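Sorting Day: The Little Things Gallery

Welcome back to the sorting gallery! I love a good white tabletop and a pile of small stuff that needs a home, and batteries might be my favorite small stuff of all. They roll, they hide in drawers, and they look great once they're together by color. This page was put up on 18 August 2019 and joins the 60 pages already in the Costik collection, so have a wander through the older ones too (the December buttons are still the ones I get the most mail about).

Click any picture for the large version.

1. Loose on the table

Five batteries in a loose cluster on a glossy white top. I'm a sucker for a shiny surface, all those soft gray reflections and one bright spot of light near the back!
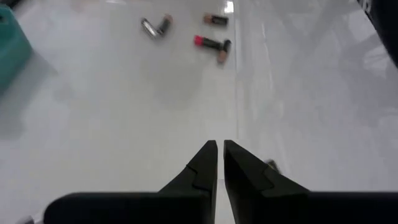
2. Three bins, three colors

Small plastic bins are the best thing ever to happen to a work table. Orange-red, teal and yellow-orange, lined up along the far edge with plenty of space between them. The teal one has a few red-and-silver pieces lying flat in the bottom, and the yellow-orange one holds a little cluster in red, pink and silver. I could look at that color mix all day.
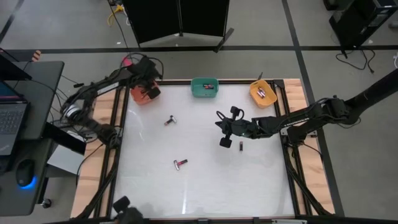

Bins along the far edge, with three small cylinders still out on the white.

More from Costik

Sampaio: beads and thread, 35 pictures
Zedetti: the screw drawers, 235 pictures
Isier: corks, caps and lids (new pictures going up all month!)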